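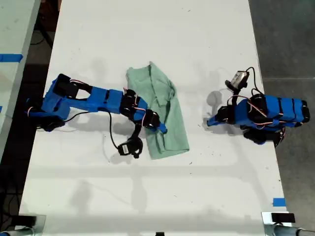
Stellden sell a two-armed kit for small workshops and colleges, and I'd been wanting a proper look at one before our department spends any money, so on Friday I took the early train to their open day in Vulville. Pirmin Kuster met us at the door (coffee first, thank goodness!) and led us straight through to the white table. The arms are bright blue plastic with black servo motors, one on either side, and they'd been given a pale green bit of clothing to work on. I'm used to big grey factory arms behind fences, so being able to lean over and peer at the wiring was a treat -- I may have leaned a bit too far.

Ntombi Jacobs gave the talk on what comes with it. You get both arms, the clamps, the software and 38 practice lessons, plus 3 months of phone help, and she reckons a patient beginner can put it all together in a weekend. I'm not that patient!

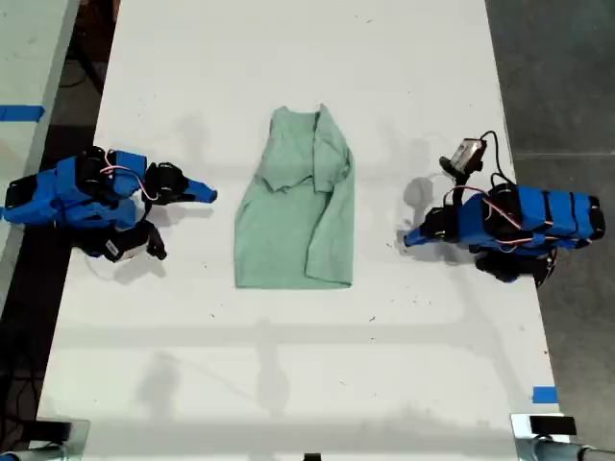 I asked her about spares, as students break things, and a replacement motor is posted out within 21 days. That felt slow to me and I said so. Güven Uysal, who'd come over from Jurkedine, wanted to know if the lessons work offline -- they do, once you've downloaded them. I've put us down for a trial in August and I'm taking my own tea towels.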